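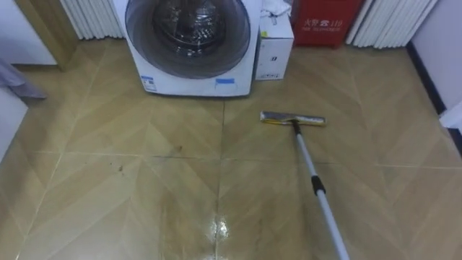
A front-loading washing machine with a smoky gray door, set against the back wall on a tiled floor.

Jinadano opens sign-up for shared laundry rooms

20/06/2022 – Jinadano is opening its shared laundry program to small apartment buildings, and we could not be happier to get going! After a trial in 2 buildings, the program will take in 5 more in August, with room for tenants, owners and building managers to have a say in how their laundry room is set up.

The idea is simple. A lot of older buildings have a spare room on the ground floor that ends up holding paint cans, old chairs and a bike with one wheel. With a water line, a drain and a good front loader, that same room can do the wash for a whole stairway of neighbors. Jinadano plans the layout with the people who live there, puts in the machine and looks after the upkeep.

"I grew up in a building where we all did our wash in the basement, and I loved it," said Armelle Guérin, who heads the program at Jinadano. "You found out who had a new baby, who was moving, who made the best soup. I would be so glad to see a bit of that again, and clean sheets too, of course."

During the trial, households in the two buildings ran 3,420 loads of wash. Towels and bedding made up the biggest share, followed by work clothes. Tenants asked for longer evening hours, a shelf for soap and somewhere to leave a basket while waiting, and all of these are now part of the standard plan.

Front loaders were picked for every room in the program. The round door lets people see at a glance if someone has left a sock in the drum – it happens more than you would think – and the flat top is handy for folding. Each room gets a tiled or sealed floor that can be mopped, and enough open space in front of the machine for the door to swing all the way.

Two partners are joining us for the August round. Hitel will take care of the plumbing and wiring, and Quintero will run the booking sheet, on paper or by phone, so that tenants can pick a time slot without needing to download anything. Both worked with us on the trial and both know these buildings well.

"The booking sheet sounds like a small thing, but it was what people talked about most," Guérin said. "They want to know that the machine is free when they come down with a full bag in their arms."

Households in the program pay by the load. Buildings that join in August will also get a starter supply of soap and a set of mesh bags for delicate items.

How to apply

Any building with a ground-floor or basement room and a working drain can apply. Owners and tenants may apply together or on their own, though the owner has to sign before work begins. Floor plans are welcome, and a hand-drawn sketch with the measurements on it is fine.

About Jinadano

Jinadano sets up and looks after shared household rooms in apartment buildings, among them laundry rooms, drying rooms and storage. Its newsletter, Destitz, goes out to 2,000 readers and carries laundry tips, notes from the buildings and letters from tenants.

Press contact: Armelle Guérin, Jinadano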